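Trellach Residents' Forum > Shared Services > Guest suite linen: proposed change of supplier

Building_Secretary
Members are advised that the linen agreement with Oberholzer ends in March. Two proposals have been received. Gutine offers rental at a fixed monthly charge, and Fleltura offers outright purchase at $2,000 for 12 full sets. Comments are invited until Wednesday.
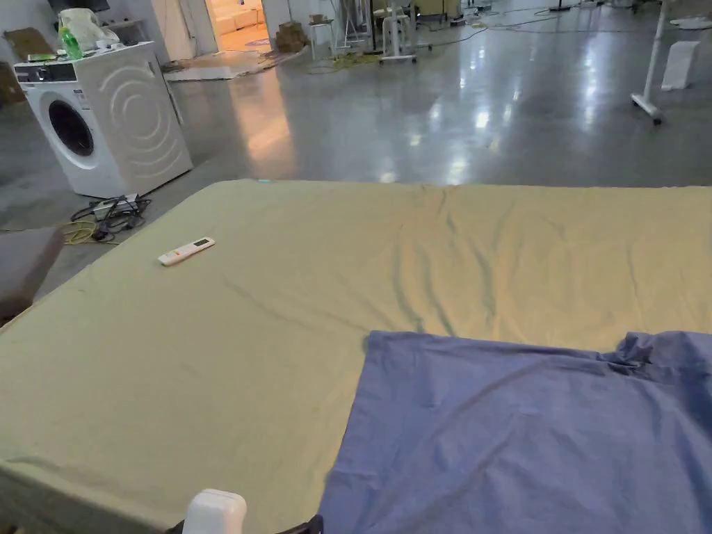 Green fitted sheet with blue cloth, guest suite bedding.

Unit30_Owner
I wish to record my support for purchase. Rental charges continue whether or not the suite is booked, and last winter it was let for only six nights.

LevelSix
I must respectfully disagree. Purchased linen has to be laundered, and the shared machines are already in heavy demand. The previous poster has allowed nothing for that labour.

Building_Secretary
For clarity, the Fleltura price excludes laundering. Coloured items would need to be washed separately.

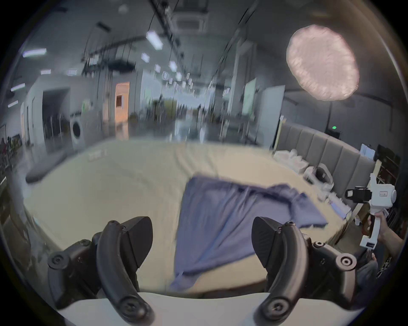
Blue-purple cloth, crumpled.

Unit30_Owner
Noted. A cleaning fee of $30 per stay would meet the cost - guests at comparable buildings pay more.

GardenSide
May I ask that fitted sheets be measured before any order is placed? The Oberholzer sheets were too shallow on arrival and had to be exchanged.

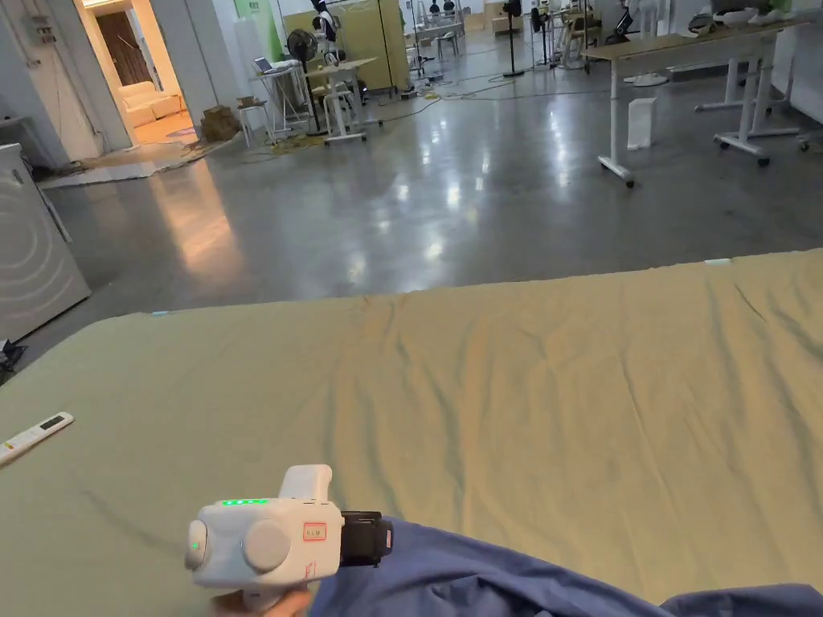 I would also favour a single neutral colour for the sheets, as odd replacements are then easier to match. On cost, I remain undecided.

LevelSix
A fee of that kind requires a change to the by-laws. My preference is still for Gutine.

Building_Secretary
The by-law point is correct. Both suppliers will be asked to confirm mattress depths in writing.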